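From: Hanane Helmy
To: ondby-users
Subject: Re: Duplicate rows after nightly import

Valdemar Stougaard wrote:
> After moving to the new importer we have 2,821 rows in the
> product table that exist twice. Same item code, same price,
> different internal ID. All of them came in on the Tuesday run.
> Is there a safe way to merge them, or do I restore the backup
> and start over? Stock counts have been entered since then, so
> I would like to avoid the restore.

Valdemar,

Do not restore. You would lose the stock counts, and the next run would create the same duplicates.

The old importer trimmed trailing spaces from the item code before comparing. The new one compares the raw string. If your supplier file is fixed width, every code shorter than the field arrives padded, fails to match the existing row, and is inserted as new. The two codes look identical in the list view, which trims on display. To confirm, export a few of the pairs and check the length of the code column. One of each pair should be 20 characters.

Before you change anything, turn off the scheduled import and take a fresh backup.

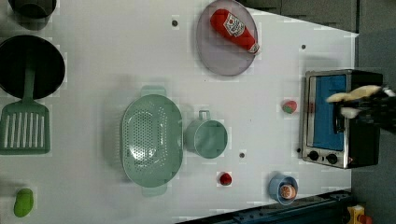 Then merge in this direction: keep the row with the lower internal ID, and move the stock counts over from the higher one. Order history is attached to the lower ID, and the order lines table has no cascade on update, so going the other way leaves orphaned lines. The merge screen accepts 50 pairs at a time. For your volume, use the command line tool with a pair file, one pair per line, keep first, drop second, tab between them. Run it with the check option first and read the log. Any pair where both rows have a stock count is skipped and listed at the end. Those have to be settled by hand.

When the merge is done, set "Trim keys" to yes in the import profile. It is on the fourth tab, under Matching, and the default is no. Zawadi Khaemba asked for the default to be changed in February and I agree with her, but it has not happened yet.

One caution about leading zeros. If any of your codes have them, leave "Numeric keys" off. With it on, 0417 and 417 are treated as the same item, and the second one overwrites the first without a warning in the log.

We went through this with almost the same setup. The check pass took 4 minutes and the merge itself was shorter. Rebuild the search index afterward or the dropped rows will still show up in lookups.

If the code lengths turn out to be equal, post two of the pairs here with the header line from the supplier file.

Hanane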